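A Morning at the Vestitcombe Textile Care Open Day

I have wanted to see behind the doors at Allwood for years, and this fall I finally got a ticket.
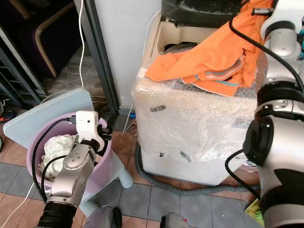

Getting there and getting in

The Allwood laundry sits at the bottom of the hill in Vestitcombe, next to the old rail yard. Admission was free, but you had to book a slot, and mine was for the first tour of the day. They gave us paper caps and earplugs (take the earplugs, the ironing hall is LOUD) and sent us off in a group of 12.

The sorting floor

I could have stayed here all morning! Hotel sheets come down a chute and get split by weight and fiber before anyone thinks about soap. Our guide passed around two napkins, one all cotton and one a blend, and asked us which would dry first. I got it wrong. The blend lets go of water much faster, and mixing the two in one load means scorched napkins or damp ones.

Water, and lots of it

The big tunnel washer is the star of the place. It moves laundry through one chamber after another, and the rinse water gets sent back to start the next load — so simple, and so clever. Allwood put it in to replace a row of machines that each needed filling from scratch. A sign on the wall said it handles 710 pounds an hour on a good shift.

Stains, with Ngubane

Ngubane, the small dye and fabric shop from Market Street, ran a stain table in the break room. Twenty minutes, red wine, turmeric, candle wax and grass, and I came home with a page of notes. Cold water first on anything with protein in it. Blot from the outside in. Leave turmeric in the sun. I tried that last one on a dish towel as soon as I got home and I'm a convert.

Lunch and the shop

Cista had a stall by the loading dock with hand-woven hampers, and I spent far too long there. The willow ones start at 100 dollars, so I bought a peg bag. Soup was good, coffee was weak, and the line for both went out past the bike racks.

Wear flat shoes, and ask for the early tour if they run it again next November.

Recent posts
Two Days in the Button Museum
How I Wash Wool Blankets
The Vestitcombe Canal Walk in the Rain
A Tour of the Paper Mill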